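宗教社会学导论 第六讲讲义
神迹报告与证据问题

使用说明:讲义只列提纲和我在课堂上会展开的几段,缺课的同学不要指望光看这个就能应付期末短文。阅读材料里标星号的必读,其余随意。

一、上一讲遗留的问题

上一讲末尾有同学问,既然休谟早就说过,没有什么证词足以确立一个神迹,除非这证词为假比它所要证明的事更加神奇,那么后面的人还争什么。这个问题问得急了一点。休谟那一章分两部分,第一部分讲原则,第二部分讲实际的证人有多靠不住。多数教科书只引第一部分那句话,读起来像一锤定音。第二部分写得松散得多,里头有些说法今天看相当难堪,比如他认为神迹故事主要流行于“无知野蛮的民族”。他一面要求别人拿证据,一面自己对这句话几乎没给什么像样的证据。我希望大家对双方都保持同样的戒心。

另外要提醒一点,休谟讨论的是“该不该相信”,社会学关心的是“人们怎么会相信、相信之后做了什么”。这两件事经常被混在一起讲。写作业时请先说清楚你在回答哪一个。

二、什么叫“报告”

一件神迹传到我们手里,通常已经过了好几道手。至少要分开以下几层:

(1)当事人当时说了什么。这一层我们几乎永远拿不到。
(2)旁人转述,往往在数月或数年以后。
(3)有人把转述写下来,写的人一般有自己的用意:为圣地筹款,为教派辩护,或者为了揭穿。
(4)后来的编者把若干记录合并,去掉彼此矛盾的地方。
(5)现代读者读到的译本或摘要。

每一层都会变得更整齐。我对特别整齐的故事一向不放心。证人各说各话、时间对不上、有人承认自己站得太远没看清,这类材料反倒值得多读两遍。当然,会编故事的人也知道这个道理,故意留几处破绽并不难,所以“有矛盾就可信”同样不能当规则使。

三、案例:格罗拉夫盖特(Grollavgate)的感恩册

格罗拉夫盖特是一个小朝圣地,有一座供奉圣母的礼拜堂,堂里保存着一本感恩册,朝圣者得到应允后在上面写一条。Alfredo Pascual 把册子从头到尾抄录了一遍,得267条。我们用的就是他的抄本,课程网页上有,原件我没有见过。

堂方的介绍小册子说,该地有“四百余起经证实的治愈”。请先把这句话放在抄本旁边看。抄本一共只有267条,其中相当一部分同治病毫无关系:考试通过,官司了结,走失的牲口回来了,儿子平安服完兵役,还有一条感谢圣母让邻居搬走。小册子里的数字从哪里来,Pascual 写信问过,得到的答复是“历来如此”。至于“经证实”,抄本里没有一条附有医生的文字,也没有任何一条提到谁来核查过。

不过,也不要因此就把册子丢开。有几点值得注意:

第一,写的人很少用“神迹”这个词。他们写“得了恩典”“蒙垂听”“好些了”。“好些了”出现得很频繁,而且常常跟着一句“求继续看顾”。这显然不是在宣布自然律被打破。把这些短句译成“神迹性治愈”的,是小册子的编者。

第二,条目的分布很不均匀。每年十一月前后明显密集,因为那是当地的朝圣周。解释可以有两种:圣母在十一月格外慷慨,或者人们在十一月才有机会走到册子跟前。我倾向后一种,但请大家说明为什么可以这样倾向,不要只说“显然”。

第三,没有得到应允的人不写册子。这一点说起来简单,写作业时十个人里有九个会忘。我们手里是一份只记录命中的清单,来过多少人、求过多少次,一概不知。没有分母,就谈不上比例,更谈不上“灵验”还是“不灵验”。怀疑的一方若据此断言“纯属巧合”,犯的是同样的毛病,因为他也不知道分母。 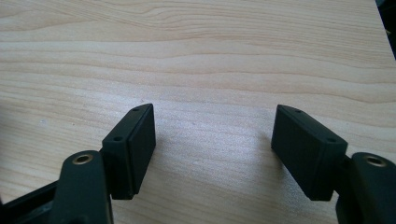 图1 浅色木质台面,木纹大致横向延伸

四、“信的人容易上当”这一说

常见的说法是,信徒轻信,所以神迹报告不可靠。这句话里有一半是循环:我们先认定报告是假的,再由此推出报告的人轻信,然后用轻信来说明报告为什么是假的。

Żak 一派的研究者走另一条路。他们比较同一堂区的常来者和偶来者,发现常来者对新的神迹传闻反而更挑剔。理由也不难猜:常来的人听得多,见过几次传闻起来又散掉,也知道哪位教友逢人便说看见异象。堂区神父往往是最不耐烦的一个。历史上教会机构对新显现的第一反应多半是压下去,等压不住了再调查。调查未必公正,可是说教会一听见神迹就鼓掌,同档案对不上。

我对 Żak 的材料也有保留。他的访谈是在弥撒结束后、在教堂门口做的,愿意停下来谈二十分钟的人,恐怕本来就不是最热切的那一批,也不是最冷淡的那一批。他把“挑剔”定义为“能说出至少一个反对理由”,这个门槛低得可以。一个人完全可以说出反对理由,然后照信不误。

五、怀疑者的证词

有一种不太对称的做法,课堂讨论里年年出现:信徒说的话要层层审查,揭穿者说的话拿来就用。

克拉斯坦斯(Clastance)的“流泪圣像”是个好例子。通行的说法是,一名记者夜里潜入教堂,在圣像背后发现了导管。几乎每本通俗怀疑论读物都有这一段。往回查,最早的出处是一份对该教区素有敌意的周报,文章没有署名,导管没有照片,也没有说后来放在哪里。其后的作者互相引用,到第三个人那里,导管变成了铜的,到第五个人那里,主教已经当场脸红。请对照第二节的五层结构,这个揭穿故事走的是一模一样的路。

圣像流泪我不信。导管我也不信,至少现有材料不够让我信。两句话可以同时成立,许多同学觉得这样站着不舒服,非要挑一边。期末短文里我会专门看谁忍得住。

六、“功能”解释的诱惑

既然真假难断,有人就干脆绕开,说神迹报告的“功能”在于凝聚群体、安慰病人、维持朝圣经济。这类说法听上去很稳妥,容易拿到及格分,我却越来越不喜欢。

Fluko 文集里有一篇论文,三十多页,结论是格罗拉夫盖特的感恩册“强化了社区认同”。怎么看出来的?作者说,因为册子延续了很久,而延续很久的东西必有其功能。可是延续很久也可能只是没人去收走它。礼拜堂里还有一把坏了的椅子,Pascual 在抄录手记里抱怨过它,它延续的年头想必也不短。

功能解释要站得住,至少得说明:没有这个东西,事情会有什么不同;这个不同能在哪里观察到;有没有什么观察结果会让你放弃这个解释。三条都答不上来,就请改用“可能”或者删掉这一句。

安慰的问题稍有不同。册子里有些条目看得出写的人得了安慰,也有些看不出。有一条只写“感谢,虽然不是我所求的”。我读过好几遍,仍不敢说这是安慰、是顺服,还是一句怨言。引用这一条的同学,请不要替她决定。连“她”字也是我顺手写的,原条目没有署名。

七、几个术语

证词:本课程里指任何人就自己声称知道的事所作的陈述,不预设真假。
感恩物(ex-voto):还愿时献上的物件或文字。感恩册是其中较晚近的形式。
显现:信徒声称见到超自然人物。教会文件里常称“所谓显现”,“所谓”二字在调查有结论之前不去掉,有时永远不去掉。
祛魅:韦伯用语。请少用。用的时候请注明哪一页。

八、讨论题与作业

课堂讨论:如果格罗拉夫盖特的感恩册同时收录未蒙应允的祈求,你预计会看到什么?这样一本册子会有人写吗?谁会去管理它?

短文:从抄本里任选三条,每条写300字,一共900字,超过的部分不看。要求写清楚(1)原文说了什么;(2)你从原文推出了什么;(3)哪一步推得最没有把握。不要写“本文将从以下几个方面”。不要在结尾谈信仰与理性的和谐,也不要谈它们的冲突。

评分共17分,其中原文部分6分,推论部分5分,把握程度6分。第三项给得比第二项多,是有意的。

交稿截止:2020年5月16日。迟交的请附理由,理由我会当作证词来读。

九、阅读材料

* 休谟《人类理解研究》第十章,两部分都要读。
* Pascual 感恩册抄本及抄录手记(课程网页)。手记比抄本有意思。
Żak,堂区访谈,只读方法一章和附录里的问卷。
Fluko 文集中论社区认同的那一篇,读导言和结论即可,中间部分主要是在复述导言。
克拉斯坦斯周报原文影印件,字迹很淡,要用的同学找我拿清楚一点的那份。

下一讲:先知预言落空之后。请预先想一想,“预言落空”这四个字是谁的判断。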